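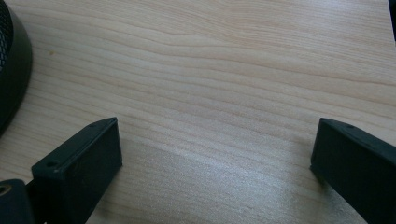
Figure 2. Pale tabletop with long, wavy grain, from the Britcombe set.

4.2 Grain and glare on pale tables

Pale wood is a joy to study, and it was the surface our households talked about most warmly. Of the 638 tabletops in the Britcombe survey, 294 were light in colour, and these produced by far the liveliest comments on pattern, shine and the look of a table between meals. Figure 2 shows why we ended up scoring the two halves of a surface separately: the darker tan lines curve side by side across the upper part, while lower down the grain grows smoother and a whitish patch of reflected light spreads over it. A single score for "visible grain" would have flattened all of that into one dull number.

We therefore asked each rater to give 4 marks per table — line strength, line direction, colour range and glare. The first two gave us very little trouble. Colour range was harder, as faint pinkish streaks were read as beige by some raters and as a separate colour by others, and Vaughan Henare's revised wording (adopted in October) brought the two camps much closer together.

Glare turned out to be the most rewarding of the lot! We had planned to treat it as a nuisance and leave the brightest areas out. Raters kept writing about it, though, using words such as "silvery" and "washed", and several said that a soft shine made a table look cared for. We went back to 16 tables with strong glare and had them scored again under the same instructions. The marks for line strength dropped in the bright areas, as we expected, but the marks for overall liking did not — a lovely result, and one we take up again in Section 5 with the darker tables from Brornine.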